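Willby Community Boards > Food and Kitchen > Ketchup: fridge or cupboard?

saltmarsh_sue
2019-06-23
Right, settle this for us. I've kept ketchup in the cupboard all my life and my other half has just moved ours to the fridge, next to the milk, like some kind of animal. He says the label says so. I say the café in Istbridge leaves theirs out on the tables all day and I've eaten there since February with no ill effects. Who's right?

pedalbin
Cupboard. Cold ketchup on hot chips is a crime.

Flalden_Fran
Fridge, sorry Sue! Once it's open it goes in the door with the mustard. The café gets through a bottle in a day or two, ours lasts months and goes brown round the cap if I leave it out.

pedalbin
Months?! What are you eating, Fran, salad?

Daly117
I'm with Fran. There's loads of vinegar in it so it won't hurt you, but it does taste duller after a few weeks in a warm kitchen. Ours is right over the cooker, mind you, so maybe I should move the cupboard.

saltmarsh_sue
Vinegar, exactly! That's what I told him. It's practically a pickle.

Flalden_Fran
Pickles go in the fridge as well :)

pedalbin
They do not. My nan had 2 shelves of them in the pantry and lived to a great age.

gravyboat_198
Can I be awkward and say it depends on the brand? The low sugar ones do go off quicker, I had one fizz at me last summer. Ordinary stuff I leave out till the weather warms up, then in it goes. And store it on its cap whichever side you're on, or you get that horrible watery squirt first.

Daly117
Disagree about the cap, ours leaks all over the shelf. Give it a shake, job done. 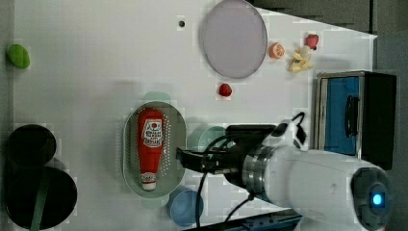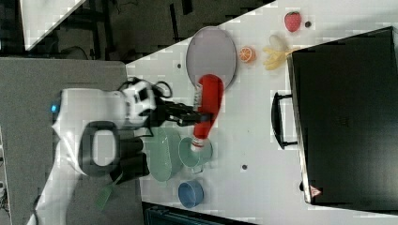
gravyboat_198
Senior Member, Food and Kitchen
Posts: 3393

Red squeezy bottle with a white cap in both, same shape as I buy. Shaking never works with mine, Daly, you still get the water. Try wiping the cap before you shut it, I bet it's dried sauce stopping it closing. Sue, could you not just have a bottle each?

saltmarsh_sue
We've got one each of everything else so we may as well. Mine's going back by the teabags tonight.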